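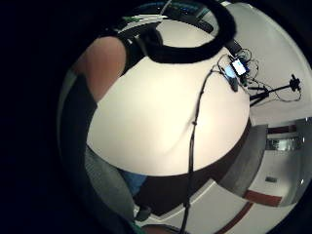 Enrolamento de cabos

O enrolamento de cabos é o conjunto de técnicas usadas para acondicionar cabos flexíveis em voltas regulares, para armazenamento, transporte ou uso parcial do comprimento. Aplica-se a cabos de alimentação, de dados e de áudio.

Técnicas

No enrolamento simples, todas as voltas são feitas no mesmo sentido. Cada volta introduz uma torção de 360 graus no cabo, que se acumula e tende a formar laços quando este é estendido.

No enrolamento alternado – também chamado por cima e por baixo – uma volta normal é seguida de uma volta invertida. As torções compensam-se e o cabo desenrola-se sem nós, desde que a ponta não atravesse o interior do rolo.

O enrolamento em oito, feito sobre uma superfície plana, é reservado a cabos longos ou rígidos. Enrolar o cabo entre a mão e o cotovelo é desaconselhado na maioria dos manuais, por concentrar a flexão em dois pontos.

Raio de curvatura

O diâmetro do rolo é condicionado pelo raio mínimo de curvatura, indicado pelo fabricante como múltiplo do diâmetro exterior. Os cabos grossos exigem voltas largas; os finos admitem voltas apertadas, mas emaranham-se com maior facilidade quando ficam soltos junto de outros.

Fixação

Usam-se fitas de gancho e argola, cordões e braçadeiras reutilizáveis. O sistema Stodow, adotado nas oficinas de Skastbridge, prevê uma fita presa de forma permanente a uma das extremidades, em dois comprimentos: 300 mm e 613 mm. O catálogo Ostby regista 1.092 referências de fixadores.

Cabos sobre mesas

Em mesas de trabalho, o excesso de comprimento é mantido em rolo sobre o tampo ou suspenso por baixo dele. Um cabo que desce do bordo até ao chão constitui risco de tropeço e transmite qualquer puxão ao aparelho ligado. A norma interna da oficina Paiva recomenda um ponto de fixação junto ao bordo e a passagem do troço descendente ao longo de uma perna da mesa.

Ver também: calha técnica; enrolador; passa-cabos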